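# Chapter 4: The Work Surface

Every workplace depends on surfaces that are seldom discussed. A tabletop receives drinks, tools, papers and the weight of forearms for many hours each day, and its condition affects both comfort and safety. This chapter considers the choice, setting up and care of wooden tabletops in shared rooms.

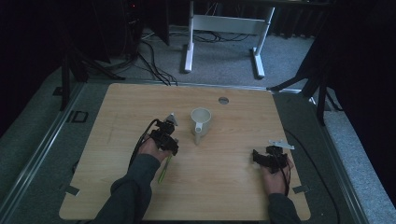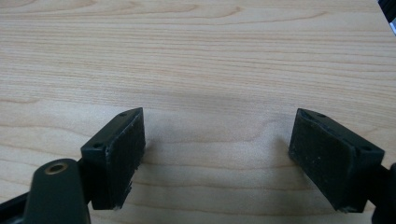

Pale wood is a common choice for shared rooms. A light surface reflects daylight, and spills can be found and wiped up early. It also shows rings and scratches more readily than a dark one – a point that purchasers should weigh before placing a large order.

## 4.1 Grain and Finish

Grain is the pattern left by the growth of the tree. Straight lines appear where the cut runs evenly through the growth rings; arches and ovals appear where it meets them at a shallow angle. Both patterns may occur on the same board. The finish is a separate matter. A matte finish limits glare, while a gloss finish is easier to wipe but reflects overhead lamps.

In a survey directed by Areeba Mirani at the Fultholm training center, 146 tabletops were inspected after three years of daily use. Rings left by cups were the most frequent form of damage, followed by wear along the near edge. Mirani's record sheet is reproduced in Appendix B.

## 4.2 Supports and Openings

A tabletop should be fastened to its base at several points and checked each December. Openings for cables are best placed toward the far edge, clear of the area used for writing and drinking. Students should complete Exercise 4.1 before reading the section on oils and waxes, and should bring their own measurements to the workshop.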